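Des démonstrations en simulation, suite

21/03/2019

Le jeu s'appelle Jidov. Kwame Korletey a écrit la partie qui enregistre, je m'occupe des scènes et je pilote la pince à la manette. Objectif de la semaine : 47 démonstrations propres. J'en ai gardé 11, le reste est à refaire.

Côté décor, on tire les textures au hasard. Petits pavés, grosses pierres, motif façon Nuit étoilée sur un objet, tout passe, pourvu que le modèle n'apprenne pas la couleur d'un mur à la place de la tâche.

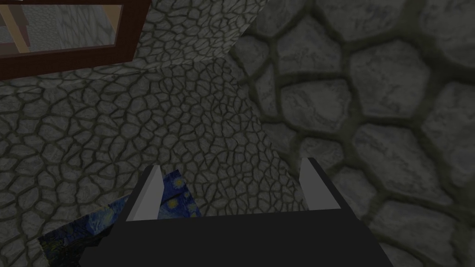 Ce que je garde, ce que je jette

Je jette tout épisode où j'hésite plus de 9 secondes. Je garde les reprises après une prise ratée, à condition que la deuxième approche soit franche. Kwame voulait les enlever aussi, on en a discuté longtemps et pour l'instant elles restent, dans un dossier à part.
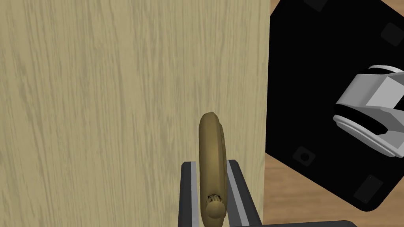
Les poignées me prennent le plus de temps. Sur un bouton rond, on peut arriver presque n'importe comment. Avec une poignée courbe couleur laiton comme celle-ci, je place un doigt de chaque côté, pince ouverte, et je marque une pause avant de fermer, pour que l'instant de l'alignement soit facile à retrouver dans les données. Il me reste à reprendre les tiroirs et à renommer les fichiers de septembre.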